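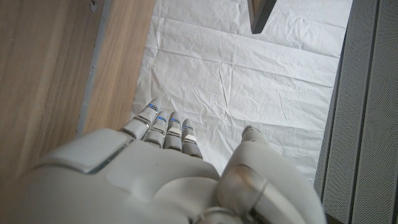
kitell_921
21 October 2021

Hello all. I am packing my Bikberg desk because we move in January. For the top I plan one layer of white paper, and then a blanket over it. I don't have much experience with this. The paper is already crumpled from an earlier delivery. Can I still use it, or can the folds leave marks on the wood?

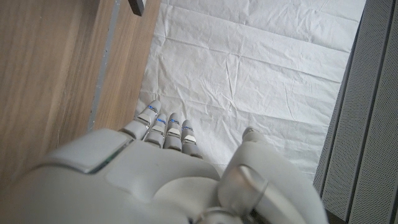 I also don't want to put tape on the wood, so the paper must stay in place only by the weight of the blanket. The truck ride is 8 hours.

sotelo72
Crumpled is fine, even better than flat. It holds a little air. I would use 2 layers at the edges.

giltix
I don't agree with sotelo72. Paper moves under a blanket, and a bit of sand in a fold can scratch the finish. Put a soft cloth first — paper only for filling.

kitell_921
Thank you both. I will look for an old bedsheet. The same question for the white panel: is the dark edge the weak part?

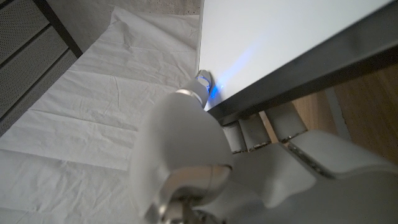
White panel, lower left corner and dark edge

sotelo72
The corners go first, always. Cardboard on all of them. I still say paper is OK for the desk.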